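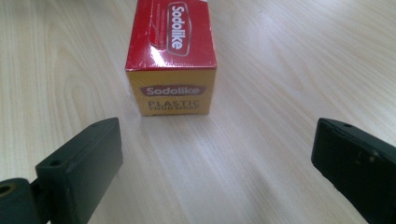 第四章 手持夹爪的录制设置

适用于 Pisport 机器人社的 Mansilla 手持夹爪，以及装了 Cukine 录制软件的社团笔记本。机械臂 Orcombe 不在本章范围内，它的脾气另有一章专门伺候。

开始之前，请确认你已经读过第三章（充电与接线）。如果你没读过，大家很快就会看出来。

4.1 布置桌面

1. 选一张浅色木纹桌，桌脚不晃。会晃的那张在门边，桌腿下面垫着去年的竞赛规则，请让它继续垫着。

2. 把桌上的水杯、零食、别人的作业全部移走。作业请放到架子上，不要放到地上，上学期为此吵过一架。

3. 桌面用干布擦一遍。酒精湿巾只用来擦夹爪的指面，不要擦桌子。

4. 打开顶灯，拉上靠窗一侧的帘子。带塑封膜的盒子会反光，在画面里白花花一片，调灯比事后调参数省事得多。轻微反光可以保留，比赛场地的灯光也不会照顾我们的情绪。

注意：录制中途不要开关灯。Cukine 会重新计算曝光，画面先黑后白，这一条基本就作废了。

4.2 安装与归零

1. 把夹爪平放在桌上，接上数据线。接头有方向，插不进去时请翻面，不要加力。

2. 长按手柄侧面的按键，直到指示灯变绿。

3. 在 Cukine 里点“新建任务”，任务编号从 3014 往后排。3014 本身是模板，请复制它，不要覆盖它。已经有人覆盖过，备份在共享盘的“三月抢救”文件夹里，名字起得很贴切。

4. 扣住扳机，让两指完全合拢，点“记录闭合”。

5. 松开扳机，让两指完全张开，点“记录张开”。

6. 看屏幕上的行程读数：闭合应为 0，张开应为 100。张开时停在 13 左右徘徊不前的，多半是铰链处夹了东西，请断电后清理，再从第 4 步做起。

小心：归零时手指不要放在两指之间。夹力不大，夹不伤人，但叫声会被录进去。

4.3 摆放目标物

本学期的基础任务是“靠近并夹取一只立着的小纸盒”。食品保鲜膜的包装盒就很合适：棱角分明，颜色鲜艳，价格也在社团经费的承受范围之内。夹爪在盒子跟前张开、两指都还没碰到它，就是一条录制应有的起始姿态。

1. 把盒子立在桌面上，正面朝向操作者，左右居中。

2. 握住夹爪，两指张到最大，停在盒子前方，与盒子之间留出一小段桌面。

3. 看 Cukine 的预览窗口。两根手指应分别出现在左下角和右下角，盒子在中间偏上。盒顶稍微出画没有关系，盒子正面必须完整。

4. 左右两指离盒子的距离不必分毫不差。差得离谱时请挪动夹爪，不要挪盒子，挪盒子会让你不知不觉挪上一下午。

提示：包装上的褶皱和划痕不影响录制，无须换新。盒子被压扁则要换，并请在登记本上写明原因。“它自己扁的”不算原因。

4.4 录制一条

1. 按一下手柄顶端的按键，听到短促的一声“嘀”后，原地停一秒。

2. 匀速向前，让盒子进入两指之间。

3. 慢慢扣扳机，两指贴住盒子后停住。

4. 垂直提起，到一拳高，停一秒。

5. 放回桌面，松开扳机，退回起始位置。

6. 再按一下按键，听到长音，本条结束。

每人本学期的任务量是 300 条，截止到9月15日关闭上传通道。通道由脚本定时关闭，脚本不收求情信。

小心：不要为了赶数量而加快动作。Orcombe 会如实学习你的动作，包括猛地一抓和随后的手忙脚乱。

4.5 常见问题

预览窗口里只有一根手指：夹爪拿歪了。转正手腕，让左右两指对称入画。

盒子一碰就倒：指尖进得太高，推在了盒子上沿。降低夹爪，重新开始。

提起后盒子滑落：先擦指面，再检查扳机是否扣到位。两样都没问题的话，把这一条标为“失败”后照常上传，失败样本也有用处，删掉反而要补录。

按键没有声音：检查笔记本是否静音。上一个用它的人很可能在上课。

软件提示“磁盘已满”：把自己的旧任务移到共享盘。只移自己的。

4.6 收尾

1. 在 Cukine 里点“结束任务”，等进度条走完再拔线。

2. 合拢两指，把夹爪放回盒中，铰链一侧朝里。

3. 目标物放回柜子第二层。保鲜膜盒请勿拆封，更不要拿去包三明治。

4. 在登记本上填写任务编号和完成条数，字迹以别人能认出为准。

下一章介绍如何检查录好的数据，以及如何礼貌地退回别人录坏的数据。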